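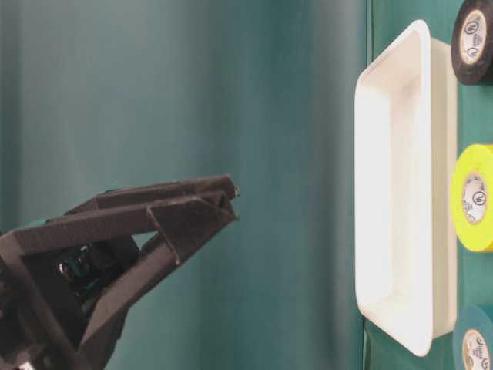 Photo: Urnon. Free for editorial use.

Urnon to open second self-storage site in Carnham

CARNHAM — Urnon will open a self-storage building on Khan Street in February, its second in the town. The site has 200 units on two floors, and 100 of them can be reached from the parking lot without using the elevator.

Search newsroom
Enter keyword
Go

The building was a furniture showroom until Urnon bought it from Relel last year. The roof and loading doors have been replaced, and the ground floor has a new concrete slab. Total rentable space is 2,660 square meters.
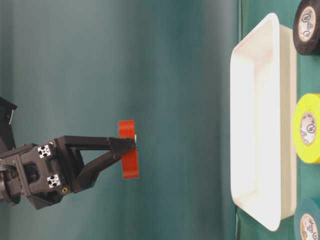 Units are rented by the month with no minimum stay. Customers get their own entry code and can come and go from 6 a.m. to 10 p.m. — the office keeps shorter hours and closes at 5 p.m.

"Our first Carnham building has been full since spring and we have been turning people away," said Lionel Lemaire, site manager. "Most of them wanted a small unit near the door, so we built more of those."

Urnon has more than 1,000 customers across its sites. Reservations for Khan Street are open now, and current Carnham customers can transfer without a fee.

Media contact: Lionel Lemaire, Urnon, Carnham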